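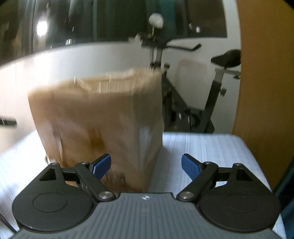

Combat Sports 201 — Handout 3: Scoring a Round
Instructor: Nisreen Nimri

Under the 10-point must system, the winner of a round gets 10 and the loser usually gets 9. A knockdown normally makes it 10-8. Yes, "must" is the whole rule.

Clean punches count most. Walking forward with a stern expression is not effective aggression.

For next class: score the Vogler bout with the sound off, then again with the commentators on. Bring both cards, including the embarrassing one.

Print this page | E-mail this page

Comments (2)

Omar Twal: Are 10-10 rounds allowed?

Nisreen Nimri: Allowed, yes — but try picking someone first.

Back to top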